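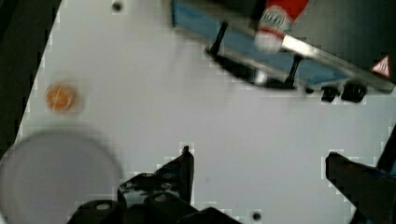

Tampo branco e, à direita, suporte de superfície azul com calha metálica prateada.

Presidência de Flodside

A Presidência de Flodside é o cargo mais alto da república insular do mesmo nome, criado quando as comunas de Ninda e Pillby, depois de longa disputa sobre a capital, concordaram em partilhar o chefe de Estado e pouco mais. O mandato dura dois anos e não é renovável, cláusula redigida em Ninda por quem temia um presidente de Pillby.

Eleição

O presidente é escolhido em outubro por uma assembleia de 77 delegados. Para se candidatar é preciso ter 30 anos feitos e reunir 1000 assinaturas, exigência severa num país onde muitos eleitores assinam por todos os candidatos para evitar conversas à porta da mercearia. Em caso de empate, a votação repete-se na manhã seguinte, sem almoço oferecido.

Poderes

A Constituição atribui ao presidente a promulgação das leis, a nomeação dos juízes e a abertura da época da pesca. O veto existe -- foi usado uma vez, contra uma lei que mudava o nome do porto --, mas a assembleia pode derrubá-lo por maioria simples.

Residência

A residência oficial é a Casa Amano, antiga alfândega a meio caminho entre as duas comunas. Ambas reclamam o edifício; nenhuma paga o telhado.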